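Unit 7: Handling and Sorting of Mixed Laundry
Course handout, Domestic and Residential Services, Lalldale College
Prepared by Ishbel Kerr; revised in February by Sorin Atanasov

Purpose of this unit

Students are expected to sort, lift and fold unlabelled household textiles to the standard used in the Markurstead residences. The residences handled 2,606 items in the last assessed term, of which 2,333 were returned to the correct room at the first attempt. Most of the remainder were dark garments placed with the wrong set.

7.1 Dark garments

Dark items should be separated before any folding begins. Charcoal, brown and black cloth are easily confused when crumpled together, and a garment should not be assigned to a pile until it has been opened out and its label found. Sleeves and legs are to be drawn through to the right side at this stage. Pockets are checked by hand. 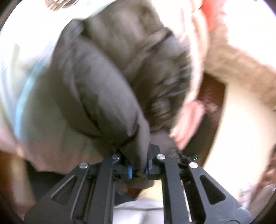

Where a label is missing, the item is set aside on the upper shelf and entered in the Mackay book under its colour and type. Students should not guess at ownership. Heather McIver reviews the shelf at 4 p.m. and her decision is final for the purposes of the practical assessment.

7.2 Lifting from a pile

A garment is lifted by a firm part of its construction: a shoulder seam, a waistband or a doubled hem. Knitwear requires two points of support, as a heavy jumper held by one cuff will stretch under its own weight. Items beneath should be left in place — pulling at the lower layers undoes sorting already completed. 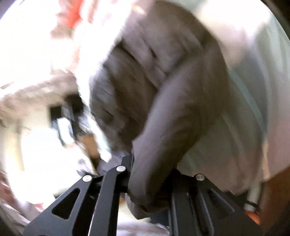

Mid-tones give students more difficulty than either black or white. Under the strip lighting at Skondorcombe, a washed-out black and a true grey may look the same, and both are often put in with the lights. Comparison against a pale fabric is the recommended method. The medium-to-dark grey of the bunched item is plain enough beside the whitish-grey cloth behind it, and the two would go to separate piles. Creases are smoothed only after the colour has been settled.

7.3 Practical task

Working in pairs, students will sort one mixed load and present it folded. Marks are given for correct separation, for handling and for the condition of the bench at the close. Murdo Dow will supervise the first group and Effie Sutherland the second.

Reading: Lalldale Residential Services Manual, section 2.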